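Ranger les livres avec un bras robotisé : conseils pour une petite salle de lecture

Depuis le mois de novembre, nous travaillons à la salle de lecture de Flelholm avec un bras Menedari, qui prend les livres laissés par les visiteurs et les remet sur les étagères. Je ne suis pas technicienne, mon métier est l'accueil et l'entretien de la salle. J'ai noté ce que nous avons appris, pour les collègues d'autres maisons qui vont commencer le même travail.

Préparer le meuble

Notre bâtiment est de 1970 et les meubles ne sont pas prévus pour une machine. Les étagères à lattes sont jolies et la poussière y reste peu, mais le livre n'a pas une surface pleine sous lui. Un livre de poche posé de travers dépasse facilement du bord avant. Si la traverse de devant est découpée en festons, comme chez nous, passez la main dessus avant de commencer : une écharde peut abîmer une couverture souple.

Les livres lourds vont mieux sur une planche pleine. Les brochures aussi, bien à plat.

Laissez 60 cm libres devant le meuble. Cela veut dire pas de tabouret, pas de sac, pas de seau. Au début nous oubliions toujours le seau. 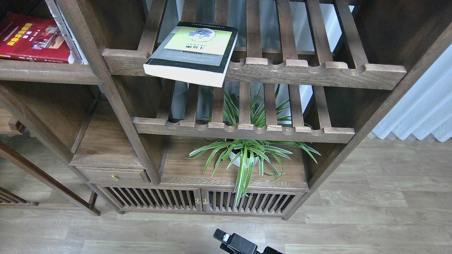 Les plantes

Une plante araignée a des feuilles longues qui vont partout, aussi entre les lattes de l'étagère du dessus. Je conseille de :

tourner le pot une fois par semaine, pour que les feuilles ne poussent pas toutes du côté de la fenêtre ;
couper les pointes brunes avec des ciseaux propres ;
arroser le soir, quand le bras est éteint, et vider la soucoupe après 30 minutes ;
ne pas remettre de livres juste au-dessus du pot avant le lendemain.

Chez nous, l'arrosage était fait le matin par la première personne arrivée. Maintenant c'est l'équipe du soir. Il a fallu le discuter, parce que le soir on veut rentrer à la maison, et finalement nous avons échangé cette tâche contre l'ouverture du courrier.

Les livres

Enlevez les marque-pages qui dépassent, les élastiques et les petits papiers collants. Pour une couverture qui glisse, essuyez-la avec un chiffon doux et sec. Jamais de produit gras.

Un livre qui a pris l'humidité doit rester 48 heures debout, un peu ouvert, loin du radiateur. Mettez-le dans une caisse à part, avec un mot écrit pour les collègues. La machine n'a pas à le toucher pendant ce temps, et nous non plus.

Regardez aussi comment la pince tient le livre. Je préfère quand elle le prend par la couverture fermée, avec un doigt sur le plat et l'autre vers le bord du bas. Si les pages s'ouvrent pendant le mouvement, arrêtez et recommencez avec un livre plus rigide.
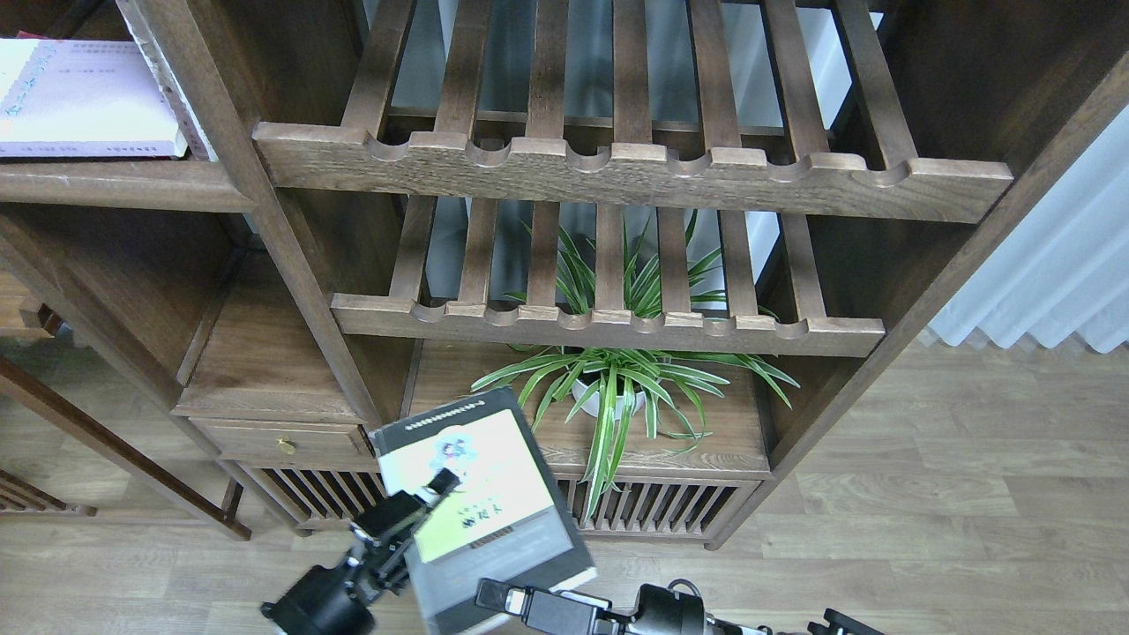

Pour les livres en caractères chinois, nous avons gardé le classement à la main. Le bras les pose au bon meuble, ensuite une collègue qui lit cette langue les met dans l'ordre. Elle m'a dit qu'elle se baisse beaucoup moins qu'avant, mais qu'elle reste plus longtemps au même endroit. Prévoyez donc une chaise à bonne hauteur, et changez de poste après la pause.

Ce qui change pour l'équipe

On marche moins et on surveille plus. La surveillance fatigue d'une autre manière, surtout les yeux, et il faut le dire au responsable quand on fait le planning. Chez nous personne ne surveille le bras toute une matinée.

Gardez un cahier près de l'interrupteur. On y écrit les livres tombés, les arrêts et les questions pour la maison Drodow, qui fait l'entretien du bras. Un simple cahier à carreaux suffit, avec un crayon attaché par une ficelle.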